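Proltanwood Profiles support desk
Ticket: Biography page shows credits from another performer
Opened by: Doaa Abdel Hamid (editorial)
Assigned to: Heidrun Schwaiger (site operations)
Component: profile builder, credits import
Priority: normal, raised to high on Monday
Status: resolved, one item open

Reported problem

The profile for the actress listed as Batista (single-name entry, modeling and television) displays a filmography that does not belong to her. The biography text is correct. The "Movies and TV" block below it lists 17 titles. Her own record in the editor has three. The extra titles belong to a stunt performer with the same surname whose entry was added in December.

Her management, Terker, wrote to the editorial inbox asking for the wrong credits to come down. They also asked why the "Known for" line under her name says stunt coordinator.

Steps to reproduce

Open the public profile while logged out.
Scroll to Movies and TV.
Compare with the credits tab in the editor.

Expected: three titles, most recent first.
Seen: 17 titles, sorted by name, with the three correct ones mixed in.

Environment

Reproduced on desktop and phone, two browsers, logged in and logged out. Private window makes no difference. Editor preview shows the correct list. Only the published page is wrong.

Log

9:10 a.m., Heidrun Schwaiger
Confirmed. Preview reads straight from the record and the public page reads from the published copy, so the record is probably fine. Cleared the page cache and republished. No change after 30 minutes. Ruled out the cache.

9:55 a.m., Heidrun Schwaiger
Checked the slug. The older profile uses the surname only. The stunt performer's entry was saved with the full name, then shortened by an editor to match house style. The save form should have refused the duplicate. It did not, because the check compares slugs within a category and the two entries were in different categories at the time (models, crew).

10:20 a.m., Doaa Abdel Hamid
The crew entry was moved to "Actors and TV" last week when we merged the categories. I did not rename anything after the move. Can you take the block off the page while this is being worked on? Terker has asked twice.

10:35 a.m., Heidrun Schwaiger
Credits block hidden on that profile. Biography, measurements, social links and gallery are still live. The gallery belongs to the page template and is not affected by the credits import.

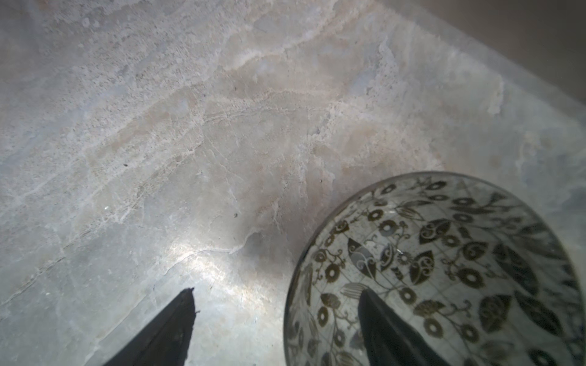
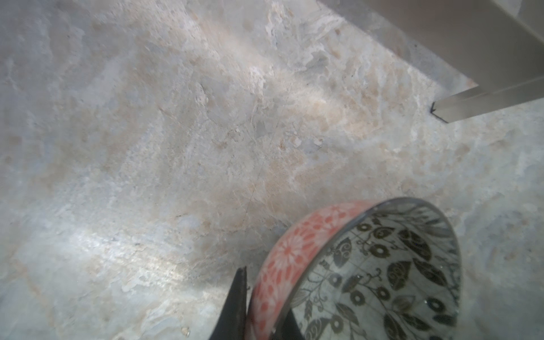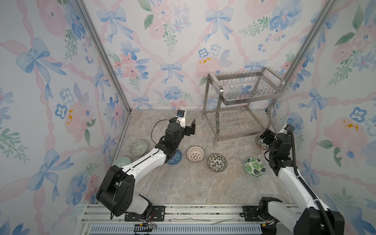 11:15 a.m., Heidrun Schwaiger
Found the merge step. The nightly import from Estasine matches on slug plus category. After the categories were merged, both entries answered to the same key. The import took the first record it found for the biography and then appended credits from both. The "Known for" line is filled from whichever record has the higher credit count, which explains the stunt coordinator label.

11:40 a.m., Heidrun Schwaiger
Tried a manual re-import with the crew entry unpublished. The public list went down to three titles in the correct order. Republished the crew entry and ran the import again. The list went back to 17. Cause confirmed.

1:05 p.m., Doaa Abdel Hamid
Are other profiles affected? We have several families in the database where siblings both act, and a few single-name singers.

1:30 p.m., Heidrun Schwaiger
Ran a query for duplicate keys after the category merge. It returned 45 profiles. Most have no credits on one side, so nothing shows on the page. The ones with visible errors are in the attached sheet, sorted by traffic. Please do not edit slugs by hand until the fix is in. A slug change breaks the redirect and the old address returns a blank page.

3:20 p.m., Heidrun Schwaiger
Fix deployed. The import now matches on the internal record number and ignores slug and category. The save form checks for duplicate slugs across the whole site and shows an error that names the existing entry. Full import rerun, no errors in the job output.

3:45 p.m., Doaa Abdel Hamid
Checked the profile in question and the first ten on the sheet. Credits are correct. "Known for" now says actress, model. One leftover: the birthday widget on the home page still links to the stunt performer when you click her name.

4:00 p.m., Heidrun Schwaiger
The widget keeps its own list and rebuilds on a separate schedule. Forced a rebuild. The name now links to the correct profile. Credits block is visible again.

Resolution

Cause: duplicate import key following the category merge.
Fix: import matches on record number. Site-wide slug check added to the save form.
Data: crew entry given a new slug using the full name, with a redirect from the short form to the actress's profile.

Open item

Search suggestions still show both people under the same label when only the surname is typed. Each suggestion opens the right page. Editorial wants the profession added after the name, for example "Batista (actress)". Moved to a separate ticket under search, assigned to Heidrun Schwaiger.

Reply sent to Terker by Doaa Abdel Hamid at 4:25 p.m. with a link to the corrected page. Ticket stays in resolved until the next nightly import has run, then closes automatically.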